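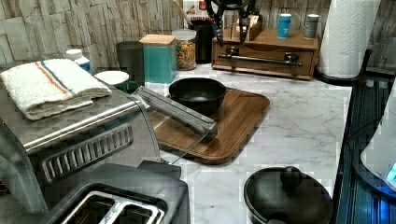
Gripper over the counter, toaster oven door open

Roltix arm: fingers close unevenly after homing

Posted by Ileana Pîrvu, 1 Nov 2022

We run a Roltix two-finger gripper over a kitchen counter. The task is folding a towel on top of the toaster oven and moving a bowl on the cutting board. After homing, the left finger reaches center before the right one. It got worse past 3000 cycles. The counter now reads 3876. Firmware is current and the cable is fine. Is this a calibration problem or wear?

Anca Vasiliu

Wear, most likely. Power off and move each finger by hand. If one has play at the base, the pin bushing is done. The manual says to change them at 4000 but ours never get that far. Replace both sides, put a little dry lube on the slide – no grease, it picks up towel lint – then home again and redo the zero offset. Ours went from 158 to 12 after new bushings.

Also close that oven door before you home. The arm should have nothing glass near it while it is looking for its limits.

Bogdan

had this on mine, just tightened the two screws under the cover and it went away for a while. came back though

Ileana Pîrvu

Play on the left one, yes. Bushings ordered from Kavelbridge.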